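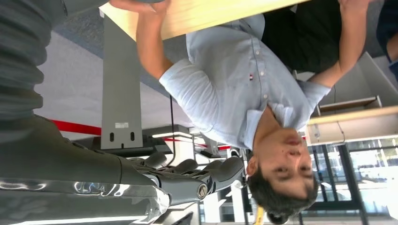 2024-10-12

The arm stopped again. Same place in the cycle as before, over the organiser, with the gripper open and the status on the laptop still saying it was running. It had been told to close and lift. It did neither, and it gave no error, so for a while we all stood and waited for it to carry on.

I was on the remote. The rule I was given when I joined is that if the arm and the screen disagree you believe the arm and stop everything, so I stopped everything. It didn't stop. That is the part I want to get down tonight while I remember the order of it. I pressed stop and the arm stayed where it was, so it looked stopped. Then it moved. It went left a short way, fast, came back, and settled. By my watch that was 2 seconds after the button. The two at the table had already started to lean in to look at the packets. The gripper passed in front of one of them and touched his sleeve. He isn't hurt. He said it was like being brushed past in a corridor.

I cut the power at the floor then, which I should have done first.

We wrote it up as a near miss. I wanted it down as a contact, and we argued about that for longer than we had argued about anything all week. In the end the form has both words in it, which will annoy the office at Huditz, but they can ring me.

After that came the dull part, which took the rest of the day. Power back on with the arm folded, brakes checked by hand, then the logs. They crouched behind the table and went through them on the laptop while I read out times from my notebook. The cycle that failed was number 83. The controller sent the close command and never got an answer, so it sent it again, and kept on sending it. When I pressed stop, my message went to the back of the same queue.

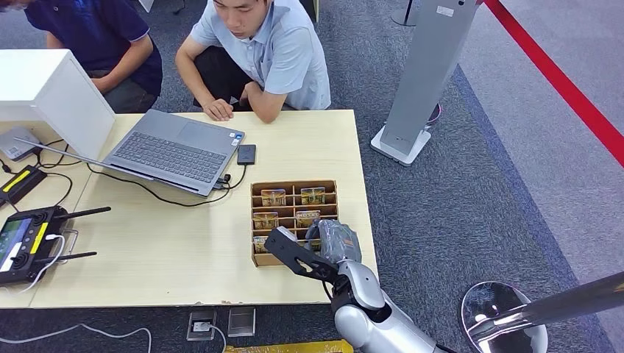
A stop should never have to wait its turn. Everybody agreed on that at once. It is meant to have its own channel, and on the Ersoy unit we used in the spring it did. Somewhere between that one and this one it was moved in with the ordinary traffic, and I can't find a note saying when or who asked for it. I looked back through the change list as far as last December and gave up at lunch. There is an entry that says "tidy messages" and nothing else. It might be that.

The timeout is the other half of it. It is set to 2000 milliseconds, and until that runs out the controller believes the gripper is only being slow. So for that long it goes on as if all is well, then tries to go back to its last safe position, and that was the jump to the left. In its own terms it did the right thing. We have brought the timeout down to 100 and the same fault now shows as an error straight away. We made it fail on purpose, with everyone well back, and it went red each time and stayed still. I am pleased with that but it doesn't fix the stop.

Why the gripper went quiet in the first place we don't know. I suspect a cable. There are too many on that table and they get moved every time somebody wants room for an elbow. The other view is that it is the Kodex software, because it was updated the night before we set up and the old version ran for weeks without this. We could put the old version back and see, but then we would be testing something we don't mean to use.

Rang Costis at five. They make the gripper and they were polite. They want the logs, the serial number and a drawing of how it is wired, and they will answer in a few working days. I sent the first two. The drawing is out of date and I will have to redo it tomorrow.

For now the arm runs at low speed only, with one person at the power switch who does no other job. Nobody leans over the table while it is live, stopped or not. I have put tape on the carpet to show how far back that means – I measured it with the arm at full stretch and added a bit.

Home late. Shoulders sore from being under the table so long. Left my notebook in the other jacket, so the times above are from memory and I must check them against it in the morning before the form goes off.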